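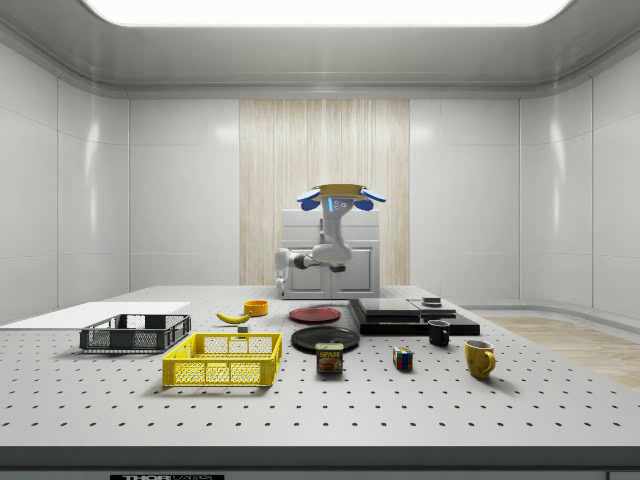
Figure 3. The simulated workcell used for the demonstrations, with the gripper open and household objects set out on the perforated tabletop.

4. Collecting demonstrations

4.1 Operator setup

All demonstrations in this paper were given by remote control in simulation. The operator sits at a desk with a screen and a hand controller, and the motion of the controller is sent to the arm as a change in gripper pose. A trigger closes the fingers and releasing it opens them. We call this software Grokeo. It was first written for the Jullham study, where the operator stood next to a real arm and moved it by hand, and most of the recording code was carried over unchanged.

The operator has to hold down a clutch button for the arm to follow. With the button up, the hand can move freely and the arm stays where it is. New operators tend to forget this in the first session and stretch their wrist to the end of its range when they could let go, bring the hand back and start again. We added a short tone that plays when the wrist is close to its limit. After that the problem mostly went away, although two operators asked for the tone to be turned off.

Controller motion is scaled down before it reaches the arm. A single scale was used for everyone during the main collection. We had tried letting each operator pick a value, but the recordings became hard to compare, and the people who chose a large scale also knocked over more objects.

4.2 Tasks and instructions

Each task is given to the operator as one line of text, such as "put the banana in the yellow basket" or "move the red plate next to the black plate." The objects are common kitchen and household items, along with a few plain blocks. The text does not say how the task should be done. An operator may grasp a mug by the handle or by the rim, and may push a plate to its goal if that is easier than lifting it.

There are 13 tasks. Some need only one grasp. Others need several, and for those the order is left open unless the text states it. We did not write tasks that need two arms.

Object positions are drawn again at the start of every episode. The draw is rejected if two objects overlap or if the target of the task is out of reach. The operator may also reject a layout before starting, and this was used mainly when a basket wall blocked the only sensible approach to a small object. Rejected layouts are logged with the reason the operator typed in, but they are not part of the training data.

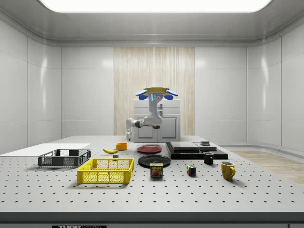

Recording begins when the clutch is first pressed and ends when the operator presses a second button to mark the episode as done. A check in the simulator then tests whether the goal holds. If the operator marks an episode as done and the check fails, the episode is kept but flagged. In early trials we threw these episodes away. We stopped after finding that many were good demonstrations in which the check was too strict, most often because an object lay against the side of a basket and its center fell just outside the test volume. The flagged episodes were later reviewed by hand by Ulises Insaurralde, who had not given any of the demonstrations himself.

4.3 Operators and practice

Demonstrations came from 3 operators at the Janley site. None of them had worked on the learning code. Each had a practice period before any data were kept, and the practice tasks used the same arm with a smaller set of objects. Practice ended when the operator felt ready and had finished five tasks in a row without a failed grasp.

Sessions were held in the morning and lasted until the operator asked to stop or the session list was finished. We noticed that episodes grew shorter over the first part of a session and then longer again toward the end. Most of the added time at the end came from pauses above the object before the grasp. These pauses matter for training. A policy that copies them can stop over an object and stay there, because the recorded action for that state is close to no motion at all. We therefore removed any run of frames in which the arm was still and the gripper command did not change, except for the first few frames of the run.

4.4 Data kept for training

After review, 1,344 episodes were kept. A further 200 were set aside for tuning and were never used to train a policy. Every episode holds the joint positions, the gripper command, the views from the simulated cameras and the line of text given to the operator. The raw controller stream is stored in a separate file.

We did not correct the demonstrations by hand. Small mistakes, such as a first grasp that slips and is followed by a second attempt, were left in as long as the task was completed. Earlier work with the Ghiță recorder removed every episode with more than one attempt at a grasp. When we applied that rule to our own data, the policy did slightly better on the easy tasks and clearly worse on the ones with small objects. It had seen very few examples of opening the fingers, backing off and trying again.

Plates were the hardest objects to demonstrate. They are low and wide, and the fingers have to meet the rim at a steep angle without striking the table. Operators settled on different ways of doing this. One came down from above and pinched the near edge, while another slid one finger under the rim from the side. Both ways are in the data, and we return to the effect of this mix in Section 6.
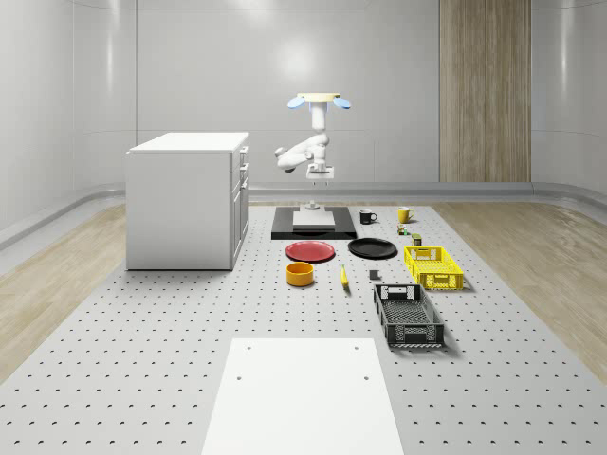
Would it have been better to let the operator move the arm directly by hand?

For a real arm it is often quicker, and people need less practice before their motions look natural. It can't be done in the same way with an arm that exists only in simulation, and on a real one the operator's own hands and body tend to show up in the camera views. Remote control also means that the person works from the same views the policy will be given, so a grasp that depends on something the cameras miss is less likely to be recorded.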